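Graltstead Bench Practice Project
Progress report to the program office, June
Prepared by Ekrem Bilgin

1. Status of the working rules

Draft 6 of the bench rules is in use at all two-arm stations. It replaces the separate Hájek and Stillari checklists, which disagreed on floor marking and on who may clear a stop. Operators have signed for the new text. The Zerko annex on gripper force limits is still with the reviewer.

2. Rules in force

2.1 Keep-out lines are taped on the floor. Feet and chairs stay outside them while the arms are powered.
2.2 Fingers are opened fully before an arm is moved to a new start position.
2.3 Trays and bins are placed before power-on and are not shifted by hand during a run.
2.4 Cables are checked for slack at the start of each shift – a pulled connector counts as a stop. 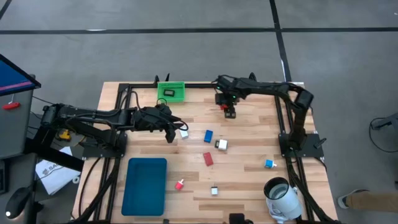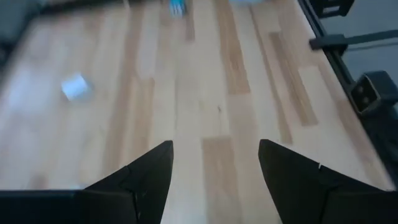
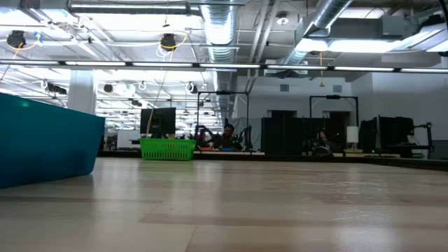
Work at the wooden-topped benches. First view: both arms over the table. Second: open gripper fingers. Third: the wider room.

3. Results to date

The log holds 617 runs against a target of 1,000. It records 18 stops, most of them under rule 2.4. No injuries were reported.

4. Open items

Rule 2.1 does not say how far visitors must stand from a powered bench. A distance will be proposed in the next draft. We also request approval to move the remaining training hours into the next period – the budget total does not change.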